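The woman who runs Kustard, the lamp and homeware stall turned shop in Plelalthorpe, starts talking before I've sat down. "Have you seen the brick?" she says. I have – you can't miss it.

She took on the unit in February and wanted somewhere to try lamps out properly, plugged in, on a table, next to things people really have at home. "A lamp on a shelf tells you nothing! You need to see it with a bunch of flowers beside it, and you need to know where the flex is going to go."

The flex is her great subject. She'll happily spend 10 minutes on it, and I enjoyed every one. "People choose a gorgeous shade and then leave the cord in a heap. I always pick up the plug first and lay the cord across the table, and only then do I decide where the lamp stands."

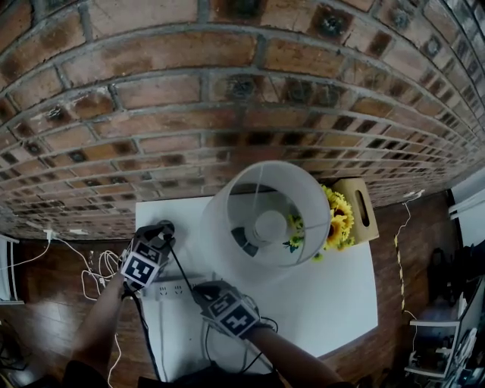
*Tierney, issue 5, p. 10*

Plain white shades are her favourites, and she gets quite carried away about them. "You look down into one from the top and there's the bulb, and that little wire frame holding it all together. I love that bit." Sunflowers go with everything, she says, brick especially, and a box with a handle hole is handy for carrying bits to and from the table.

Next she'd like a second table, for bedside lamps, and she has her eye on one in Jistham. The shop is open until late on Friday, and she'll talk flex with anyone who comes in.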